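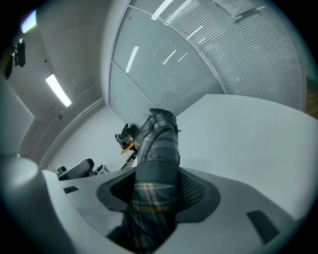 Speaker notes, talk on mending at the Skonstead library evening, June 13, 2021

Good evening, and thank you for coming. My name is Nkechi Shehu. I repair clothes in a small shop on the Van Dusen street side of the market. English is my third language, so please raise your hand if I say something unclear.

(Wait for people to sit. Water on the left.)

Tonight I will speak about the clothes we keep and do not wear. Last February I wrote down everything in my own closet. I counted 56 pieces, with socks left out. I had not worn 22 of them for more than a year. Most of these had a small fault: a missing button, a loose hem, a hole under the arm.

Ask the room: who has a shirt at home that waits for a button? Give them time. Last time people laughed first and answered later.

Now I explain my mending basket. It stands beside the chair where I drink coffee. When it stood in the cupboard, I did not mend anything for a whole winter. In the basket I keep needles in two sizes, black thread, white thread, gray thread, small scissors and a piece of chalk. Gray thread disappears on more fabrics than you would expect.

(Pass around the sample card with the three stitches. Ask for it back before the break.)

Running stitch is for a seam that carries no weight. Backstitch is for trousers and for pockets. Whip stitch is for edges. If you learn only one tonight, please learn backstitch. Show it slowly, two times, with the red thread so the back row can see.
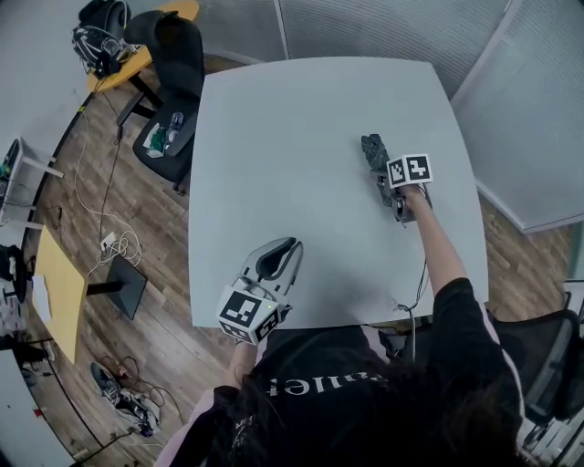
PART TWO: CLOTH AND WASHING

Many faults begin in the washing machine. Close the zippers. Turn dark cotton inside out. Wash it at a low temperature and do not fill the drum to the top. I learned this after I destroyed a good skirt from Dronano, and I am still a little angry about it.

Plaid is more difficult to mend than plain cloth, for the lines must meet again. Pin first at the widest stripe, then work to both sides. For a patch, cut the cloth larger than you think and move it under the hole until the pattern agrees. Do not hurry with this part.

Old T-shirts are good for practice. Knitted cloth needs a ballpoint needle. A sharp one can cut the threads and make a new hole.

(If somebody asks about prices: Tetora thread is what I use, one spool lasts me almost 100 small repairs. Do not talk long about brands.)

Questions, ten minutes. Then the tables are open, and everyone can try a button. Remind them to put the needles back in the tin.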